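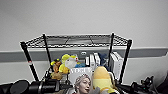
Case notebook, June, entry 5

7:40 am. Picked up the Korner sleeves from the drying rack. Two of the clear TPU ones still smell of the coating after a night out of the bag. Left them by the window and started on the Jasmont leather folio.

Folio: the hinge is stiffer than on the last batch. With a phone in it, the cover springs back to a gap of 2 mm at the free corner. Flexed it by hand for a while and the gap stayed the same. Put it under the flat weight until after lunch.

Camera cutout on the folio is off center toward the buttons. Laid the paper template over it and the offset is plain to see without calipers. The older phone doesn't care, but on the newer one the leather edge shows up as a brown smear in the corner of wide shots. Todor had this complaint from a customer in spring and we put it down to how she had seated the phone. I should write back to her.

9:15. Flex rig, Korner printed case (the floral sample). Set for 1169 bends, same as the plain one, so the two can be compared. Stopped at 630 to look at the print. Fine hairlines across the lower left petal, none on the back panel. Fingernail doesn't catch on them. Restarted.

Man-lok came by and asked why we bend at the long side only. No good answer except that the jig was built that way. He thinks people pull a case off from the corner by the volume keys, and he's right that I do it like that myself. He will draw up a corner clamp. Needs to fit the existing base plate, bolt spacing is in the back of the old notebook.

11:50. Rig finished. Hairlines longer, and one has reached the edge by the charging port. Ink still on. Wiped it with the alcohol pad, ten strokes, and got a trace of pink on the pad. The plain case left nothing, as expected.

Todor says Harnthorpe changed the ink on their photo-print cases and sent a card with the new care instructions. Couldn't find the card. If anybody has it, please tape it in on the facing page.

1:30 pm. Folio out from under the weight. Gap is down to almost nothing, but it opened again while I ate an apple. Calling that a fail on the hinge, pass on stitching, pass on card slots (three cards in, none slid out when held upside down and shaken).

Wireless charging through the folio: works with the slots empty. With cards in, the pad blinks and gives up. Didn't try it with one card. To do.

Maurya grip ring: adhesive held on the matte case, let go on the silicone one when I picked up the phone by the ring. Phone landed on the mat, no damage. I had cleaned the silicone with soap and water only, so repeat with alcohol before we write anything to them.

3:05. Clear sleeves checked again. One smells less. The other is the same and also has a cloudy patch inside, lower half, which I may have missed this morning. Bagged separately and marked with a blue dot.

Left for tomorrow:
Charging test, folio, single card
Maurya ring on cleaned silicone
Photograph the hairlines under the side lamp
Bolt spacing to Man-lok
Reply to the customer about the brown smear, Todor to read it first

The calipers need a battery.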